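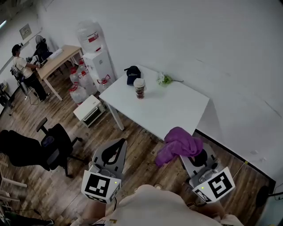
Gearbox noise after clutch change, 1980s saloon
Posted by Zhiqiang Ren, March 16, 2025

I've had the car back from the garage for nine days and there is a whine in third that wasn't there before. It comes in on a light throttle and goes away if I lift off or put my foot down hard. The clutch itself is fine. I wrote the symptoms down at the table, with a coffee in a disposable cup and my cap next to it, so that I'd get them in the right order, and the order is this. Cold start, no noise. First and second, nothing. Third, whine from 20 mph up. Fourth and fifth, nothing I can hear over the exhaust. The car has done 91 thousand miles and the box has never been apart as far as I know. The garage (Famen, the one on the ring road) drained the oil to get the box out and say they put the right stuff back in. Has anyone had this?

oldsump
What did they fill it with? "The right stuff" covers a lot. If they used a modern GL-5 in a box with brass synchro rings, I'd want it out again.

Zhiqiang Ren
The invoice just says gear oil, two litres. I'll ring them.

tappet_pete
Third gear whine on a light throttle is wear on third gear. The oil won't fix it. You're listening harder because you've just paid a bill. I did the same after a head gasket and heard noises for a month.

oldsump
He said it wasn't there before. Start with the cheap thing. And two litres sounds low to me. Mine takes more than that, though mine is the later box with the bolt-on tail housing.

tappet_pete
Low oil would make it noisy in all the indirect gears.

oldsump
Not always. Mine was down by nearly half after a seal went and third was the only one that complained.

marigold_van
Can you get at the level plug from underneath? Car level, engine off, take out the filler plug on the side and put your little finger in. Oil should be right at the lip. Undo the filler before you touch the drain. My brother-in-law drained his first and then found the filler was seized solid.

Zhiqiang Ren
Done that this afternoon. I couldn't feel any oil with my finger, and I got a bent cable tie in and it came out with oil only on the last bit. So it's low. Famen say they use one oil for everything and they filled it "till it looked right". I wasn't impressed.

oldsump
There you go. Don't drive it any further than you have to.

tappet_pete
Fair enough on the level. I'd still bet on the gear being worn, and running it low won't have helped.

dunlop74
I use Zinchenko 75W-80 in mine, the GL-4 one. Rirent have it in one litre bottles and the postage is reasonable. Change it again after 1000 miles and have a look at what comes out. A bit of grey paste on the magnet is normal. Anything you can pick up with your fingers isn't.

tappet_pete
I found the Zinchenko too thin in summer. Last July mine was fine until it got hot and then second started crunching. I went back to a straight 80.

dunlop74
Mine's been all right in the heat. Could be your synchro.

tappet_pete
Could be.

marigold_van
Check the rear seal while you're under there, and the gasket face where they had it apart. If it was filled properly and has leaked out since, topping it up won't last.

Zhiqiang Ren
Rear seal is dry. There's a slight weep at the bottom of the bellhousing but I can't tell if it's engine oil or gearbox oil. Does the Nullow leak dye work in gear oil, or only engine oil?

dunlop74
They do one for each. Get the gearbox one, the other goes cloudy. You'll need a UV torch as well.

Zhiqiang Ren
Ordered the oil and the dye. I'll drain it, fill to the lip and report back on third.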